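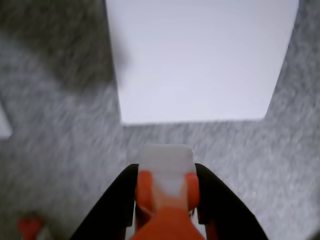 The Stakside open day took up the whole second floor of the old Bielecka building, and most visitors spent the first ten minutes working out where to hang their coats. Stakside fits out offices and sells the furniture that goes in them. Everything on show was at floor level or on low stands, so I spent a good part of the visit looking down. The carpet was a speckled grey, with light grey, white and charcoal flecks mixed together, and the plain white panels stood out well against it. I asked about cleaning and was told the darker flecks were chosen for busy corridors.

The carpet comes as tiles from Fokonska and was laid in April. It has a short pile and felt firm underfoot. A worn tile can be lifted and swapped without moving the desks, and one of the fitters did this for us in 2 minutes with a flat bar. He put the new one in with the arrow on the back facing the same way as the others. Cutting round door frames takes longer - he wouldn't give a time for that.

The next room had the desks and storage. The Clilero range is the cheaper one and comes flat. I tried three of the desks and found the narrow one too shallow for a screen and a keyboard. The cupboards were better, with doors that closed properly and shelves that could be moved by hand. There were 35 finishes on the sample wall, and I could not tell several of the greys apart under the ceiling lights.

Coffee was in the stairwell and ran out before noon. The price list is only given on request, but samples are free and can be taken away the same day. I left with two carpet offcuts and a catalogue of 127 pages. The lift was out of order, so allow time for the stairs. The next open day is planned for April, and booking is by telephone.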